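住まいの手仕事 講義資料 第8回
木の天板と小さな留め具の扱い
2018-06-30

前回の補足
塗装の種類の見分け方について質問が多かったので、配布済みのプリント20ページに表を足しました。各自で差し替えてください。教科書はPikum版を使っている人とHesard版を使っている人がいますが、今回の範囲では用語の違いだけです。

1. 木目の向き
天板を拭くとき、削るとき、物を引きずって動かすとき、いずれも木目の向きを先に見ます。繊維に沿った傷は目立ちにくく、横切る傷は浅くても光を受けると線になって見えます。作業台として使う板では、刃物や針のように先の尖ったものを木目と直角に滑らせないこと。拭き掃除は木目に沿って一方向に行い、布を折り返して使います。

木目は照明の色でかなり印象が変わります。赤みの強い光の下では濃淡が読みにくく、傷や染みの判定を誤りがちです。補修の要否を決めるときは昼の窓際か、白色の照明の下で見直してください。斜めから光を当てると凹みが分かりやすくなります。

2. 画鋲・押しピン
机の上で最もなくしやすく、見落とすと危ないのがこの類です。頭の色が濃いものは明るい木の上では点として見えますが、軸は細く、光の加減で木目の筋に紛れます。落としたときは手のひらで探らず、まず目の高さを下げて横から見ます。

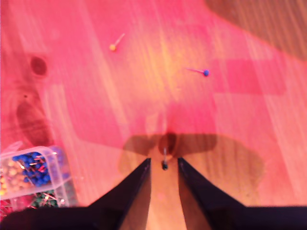 拾うときは頭の側をつまみます。先端がどちらを向いているかを確かめてから指を近づけ、軸を持たないこと。頭が小さくてつまみにくい場合は、薄い紙を下に差し入れてすくいます。磁石を使ってもかまいませんが、軸が真鍮のものには付きません。板の上を引きずって端まで寄せる方法は、針先で表面を傷つけるので勧めません。

保管は蓋付きの浅い容器にします。深い容器だと底のものを取ろうとして指を刺します。演習室ではLirkanoの仕切り箱を使い、使用前と返却時に本数を記録します。一箱30本です。

3. 板に残った穴
ピンを抜いた跡は、針が細ければ繊維が押し広げられただけのことが多く、無塗装の板なら湿らせた布を当ててしばらく置くと目立たなくなる場合があります。塗装した板では水が塗膜の下に入り、白く濁ることがあるため行いません。この場合は色を合わせた補修用ワックスを少量詰め、余分を木目に沿って拭き取ります。Swansonの教材セットに入っているワックスは硬めなので、手で温めてから使ってください。

抜くときに斜めにこじると、穴の縁が欠けて跡が大きくなります。まっすぐ引くこと。固い場合は左右に少し回してから引きます。

4. 演習
(1) 配布した端材に木目の向きを鉛筆で記入する。
(2) 木目に沿った線と直角の線を針先で一本ずつ引き、光の向きを変えて見え方を記録する。
(3) ピンを刺して抜き、穴の縁を観察する。まっすぐ抜いた場合とこじった場合を比べる。

記録用紙は講義棟1046室の前の箱に提出してください。端材は返却しないので、必要な人は提出前に写しを取っておくこと。

次は9月に板の反りと保管を扱います。演習の相談はVikas Negiまで。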